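Sorting Bins and Bar Stock: Gallery

Oria Workshop Notes
October 2020
3 min read

The small-parts area at Olldale was refitted over several months, and most of the work went into the bins. This page covers the sheet-metal containers and the colored bar blocks used to check them. Dimensions and gauge are in the parts list, drawing 2725, and are not repeated.

The old plastic trays were retired for two reasons. The walls bowed under load, and blocks wedged themselves in the square corners. The replacement is an open-top metal bin with sloping sides, so a part that lands against a wall slides back toward the floor. Bikimby supplied the first batch and Hughes cut the second. The two batches are interchangeable on the bench.

Cleaning is simple. Wipe the floor with a dry cloth, then run a finger along the base seams and check for burrs. Do not use scouring pads – they leave a grain that small parts catch on. Scratches in the finish are cosmetic and do not call for replacement. A wall that has bent inward does.

The check blocks are plain bars in two colors, and the color gives the length: red is long, green is short. The full set is 93 blocks, stored by color. For a settling check, only a handful go in at a time. Blocks should come to rest flat on the floor, with none stacked and none standing on end. A bin is passed after 400 drops with no jams. The second batch took nearly 7 hours to work through.
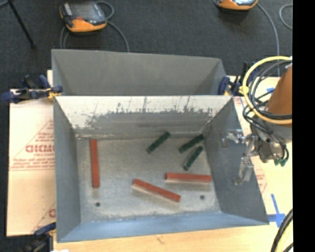 Six blocks, three red and three dark green, all lying separately. Scuffs and vertical scratches on the far wall; two small round holes in the floor. A second bin stands directly behind.

Bins go back on the rack by batch, open side up, with the blocks removed. The next inspection is in December. Wall angle will be measured again then and the figures added to the parts list.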